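About Us
Home / About / What We Do All Day

Grikent is a small research company with one subject: teaching machines to put things away. Most people master this by kindergarten and then stop doing it as teenagers. We would like robots to get at least as far as the kindergarten part.

We have eight people, two rooms and a coffee maker that predates the company. Our first plan, drawn up in some confidence, was to write down the rules for opening a drawer. The rules ran to many pages. They covered one drawer. When we bought a different drawer we had to start over, and the person who had written the pages asked to work on something else.

So we changed the method. Today nearly everything our robots know, they learned from watching people do chores with the same kind of fingers a robot has. A person holds a gripper in each hand, opens the drawer, picks up the small thing, puts it in, and closes up. A camera on the gripper sees what the fingers see. A second camera, higher up, sees the whole table. We call the method Jovar, after a long meeting in which every better name was found to be taken.

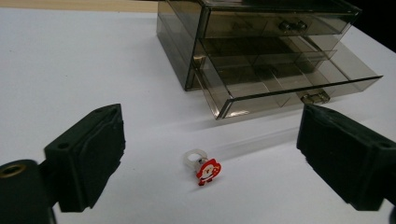 Seen from the gripper: a Santa ring, with the lower drawer open behind it.

We are asked, usually by visitors in suits, why a research company owns so many party favors. A ring like that one is a fine teacher. It is small, it is part clear and part bright red, and the clear part all but vanishes against a pale table. A robot that has only met wooden blocks thinks the world is made of wooden blocks. See-through drawers are worse, as a camera looks at the front wall, the back wall and whatever is underneath and reports them all as one thing. We buy a lot of see-through drawers.

What the method is

Jovar has a dull part and a less dull part. The dull part is collecting demonstrations. One task gets 104 of them before we train anything, and the person doing it is asked to vary the starting positions, go at a natural speed and not sigh near the microphone. (There is no microphone. The rule is for morale.)

The less dull part is what we do with the two views. Older versions of our system took the close view and the wide view and gave them equal say from start to finish. This worked about as well as two people giving directions from the back seat. Our current version learns when to listen to which. While the gripper is crossing the table, the wide view does most of the talking. In the last stretch before contact, when the robot's own fingers tend to block the wide view, the close one takes over. We did not tell it where to switch. It picked up the habit from the demonstrations, and it switches earlier for clear objects than for solid ones, which several of us claim to have predicted.

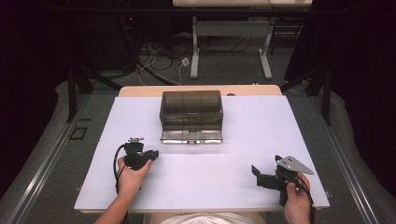 Using both hands matters more than we expected. Our first demonstrations were done with one, and the robots learned to pull a drawer by dragging the whole cabinet across the table after it. A second hand can steady the box, or just wait somewhere out of the way, and waiting is a skill too. The early two-handed robots were terrible at it. The idle arm would drift in to help, like an uncle at a barbecue.

What we have found so far

Training on six kinds of container gave us a robot that could manage a seventh it had never met, most of the time, provided the drawer pulled straight out. Lids remain a sore subject. Latches are a sorer one.

We also found that tidy demonstrations make poor students. People who fumbled a pickup and tried again taught the robot to try again. People who never missed taught it to close its fingers on thin air and carry the thin air, with great care, to the drawer. We now keep the fumbles in, and our least graceful demonstrator has become rather proud.

Who we work with

Parsons makes the fittings and brackets we keep asking them to change by a hair. Wuvia runs our training software on their machines and is patient about the bills. Both have seen the drawer shelf and still return our calls.

Visiting and joining

We hold an open lab afternoon every April, starting at 2 p.m. You are welcome to pick up a pair of grippers and try a task. Most guests find it harder than it looks for the first few tries and then will not give the grippers back.

If you would like to work here, write to us through the contact page and tell us about something you built that broke. We hire engineers, and now and then a demonstrator, for whom steady hands are helpful but, see above, not required.

We also accept donations of small drawers.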